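February, a little after six in the morning

Couldn't sleep, too excited, so I'm up with coffee and the notebook. The sourdough rye finally worked! Three weeks of bricks, three weeks of feeding that gray paste in the jar and telling myself it smelled of apples when it smelled of paint, and last night I cut into a loaf that had a proper crumb. Dark, a bit sticky, sour enough to make my ears move. I ate four slices standing up, with butter and far too much salt, and then had a fifth for dinner.

I want to get everything down before I forget what I changed, so future me can find it.

The flour first. I'd been using the supermarket rye, which is fine, but the Lindell mill bag that Tiina Ojala brought over is another thing altogether. It's coarser, it drinks water like mad, and the kitchen smelled of wet hay the minute I mixed it (in a good way, I love wet hay). I'd been treating every flour as if it wanted the same amount of water. The new one soaked up everything I gave it and asked for more, so I kept pouring until it looked like mortar, and that was right! Rye dough is supposed to look like something you'd fix a chimney with. I kept kneading the earlier loaves, waiting for them to go smooth and stretchy, and they were never going to. Rye doesn't do that. You stir it with a big spoon, you scrape it into the tin with wet hands, you smooth the top like plaster and you leave it alone.

Then the starter. I've named it Nisska, after the lake where we had the cabin when I was small, and I feel sillier about that every time I write it on the lid. It had been living on the windowsill, and the windowsill in February is no place for anything that's trying to grow. I moved it up beside the boiler pipe, gave it nothing but rye for a few days, and it went from a sulky puddle to climbing out of the jar. I came down yesterday and it had lifted the lid off. I cheered out loud, alone, in my socks.

The loaf weighed 898 grams once it had cooled. I was hoping for a nice round number but I'm writing down the real one. The tin is the long narrow one from Sjöberg, greased with butter and dusted with rye, and the loaf slid out in one go.

Where to keep the bread has been on my mind too. Hauke Wiegand swears by a wooden board with a linen cloth over it, and he says an open shelf well away from the stove is the best place in any kitchen. I'm half persuaded. I've been wanting a shelf for months anyway, one long plank of something warm with the grain showing, against a darker wall. My kitchen has cream tiles and a cupboard door that sticks, so there's some distance to travel.
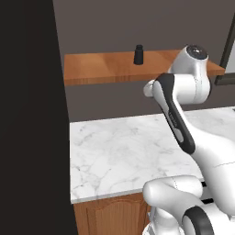

## What I did, in order

Evening before: big spoon of Nisska, rye flour, warm water, stirred in the blue bowl and left by the pipe all night with a plate on top. By morning it had cracks across the surface like a dry riverbed and smelled sharp and fruity, closer to pear than apple this time.

Morning: more rye, salt, a spoonful of dark syrup, the caraway seeds I crushed with the bottom of a mug because I can't find the pestle, and a handful of old bread soaked in hot water and squeezed out. That last bit is Tiina's trick. Her grandmother put yesterday's loaf into today's, every time, so that there was always some of the old one in the new one. I think that's wonderful. She reckons it keeps the crumb moist for days, and from what I tasted last night I believe her.

Into the tin, top smoothed, then waiting. I had planned to go for a walk and instead I hung around the kitchen looking at dough. The sign to watch for is little pinholes on the surface. I'd read that and never seen it, and then there they were, tiny craters opening up one after another where the flour dusting had pulled apart. In it went, oven as hot as it would go, then turned down low and left for ages.

The worst part is not cutting it. Rye wants a full day wrapped in a cloth before you touch it. I didn't manage a full day. I managed till dinner, and the middle was still a touch gummy, which is my own fault and I'd do it again.

## Things I still want to try

Scalding. You pour boiling water over part of the flour and let it sit somewhere warm until it turns sweet. I read two whole chapters on this in bed and got so worked up about it that I had to get up and check how much flour was left. The idea that plain flour and hot water go sweet on their own, no sugar at all, just sitting there! I need to do this as soon as possible.

The Trurnov loaf. It's in the old paperback I picked up at the church sale, the one with the cover missing, and it's a black bread, almost chocolate colored, with coriander seed crushed on top. It bakes all night in a low oven. I'd have to sleep through it, or pretend to. The recipe says to bake it "until the house is quiet," and I've read that line over and over and I still don't know what it wants from me, but I'm going to do it.

Also a round one, baked free on a tray. The tin is easy and I'm grateful to the tin, but I'd like to carry a big flat wheel of rye to the table, the kind with a hole in the middle that people used to hang on poles up by the ceiling. Tiina has seen them hanging like that in a farmhouse, dozens in a row, baked twice a year and hard as roof tiles by the end. You dunked them in soup or you broke a tooth.

And I should think about how to serve it when people come over, because I've more or less invited everyone. Plain white plates, I think, one slice each to start with, and the good butter left out till it's soft. Pickled herring for the brave. Cucumber for me. Dark bread looks so handsome on a white plate that it doesn't need anything else near it, no parsley, no little dishes of this and that.

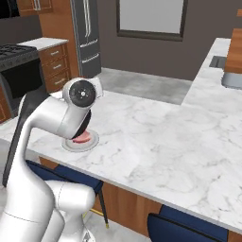

Hauke thinks I should forget the herring entirely and do smoked cheese, and he told me on the phone that rye with fish is for people who don't trust their rye. He went on for a good while. According to him the slices ought to be thin enough to bend, and anything thicker is cake. I like thick slices. I told him so and he sighed right into the receiver, then asked if he could have some of the starter, so I think I won.

I'll give him a jar of Nisska when he comes. I'd better feed it double tonight so there's enough to split, and find a jar with a lid that fits (the honey jar? there's only a scrape left, I could have it on toast). Tiina wants some back too, to see whether it tastes any different from hers after living in my house.

It's getting light now. There's frost all along the inside edge of the pantry window and the boiler has just started its knocking. One end of the loaf is left, wrapped in the checked cloth, and it's had its full night's rest, so I can find out whether the gummy middle has settled down.

Later: it has! Firm right through, and sourer than yesterday. I toasted the second piece in the dry pan till the edges went nearly black and the caraway came up, and put the last of the honey on it. Jar is washed and drying. Need more flour, more caraway, and a pestle.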